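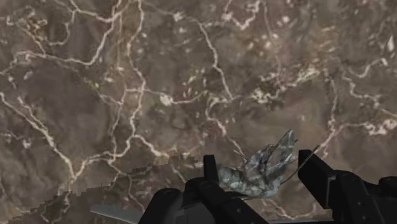

Sakia opens its practice software for robot grippers to small workshops

30 Sep 2018

Anyone who has ever tried to teach a robot to pick up something small and awkward will know how many dropped parts and long afternoons are involved, so we were very glad to hear that Sakia has put its simulation package, Umura, on general sale. Until now it had been available only to a handful of partners, who have been trying it out since May.

Umura lets you rehearse a pickup on screen before you risk a real gripper, or a real object, on the bench. The starter library holds 242 models, and we were happy to see that it goes well beyond the usual blocks and mugs. The mottled, moth-like piece in grays and greens, with its pointed wings and those long thin strands, is just the sort of shape we would dread handing to a two-finger gripper – and so it makes a lovely test. The veined brown surface under it is one of the table finishes, and you can swap it for another if your own bench is plainer (ours certainly is!).

A license costs $400 a year and covers 5 computers, with email help included. Schools and hobby clubs can ask for a lower rate, although Sakia hasn't published one yet. The add-on called Batista, for people who want to bring in scans of their own parts, is sold separately and will follow later.

We have only had a short time with it, and the manual could be a good deal friendlier to beginners – but the setup went smoothly on our rather elderly office machine. Orders are being handled through the Gremthorpe online store, where a trial version can also be downloaded.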